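Burger task kit from Filside now on trial loan

Filside has added a burger assembly kit to its range for people teaching small robot arms to handle objects. It comes with play food, three clear containers and a serving tray, and a licence for Clevness, the firm's recording software. The arm is not included. Members can borrow the kit from our Drirnness workshop for up to 12 days. 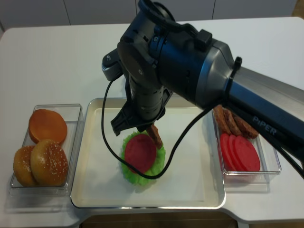

A patty held over the tray, with lettuce and tomato below.

The layout is simple. Buns go on the left of the tray, patties and tomato slices on the right, lettuce and cheese behind. The printed guide suggests 100 recorded runs before any training, which took us two afternoons. Clevness saves each run as a separate file and lets you delete a bad one straight away. It was slow to open the list once we had a lot of them. 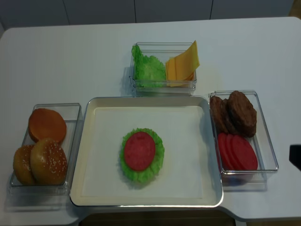

The guide has 17 stacking orders, from two layers up to the full burger. We would start with the short ones. Tomato slices stored on edge need a careful approach angle, and the lettuce is the hardest item to let go of cleanly. Spare pieces can be ordered one at a time, but postage is charged on each order, so it pays to save them up. The software licence covers one computer for a year and roughly 3,000 saved runs.

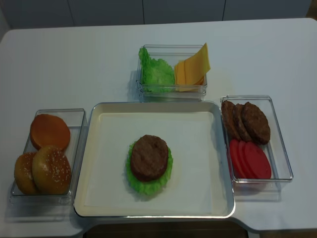 Duangkaew, which borrowed the kit in November, told us the food was fine for its classes but the guide needed a proper section on setting the containers back between runs. Filside says a revised guide will be sent to everyone who has registered a kit. To book the loan set, write to the workshop desk and say which arm you plan to use.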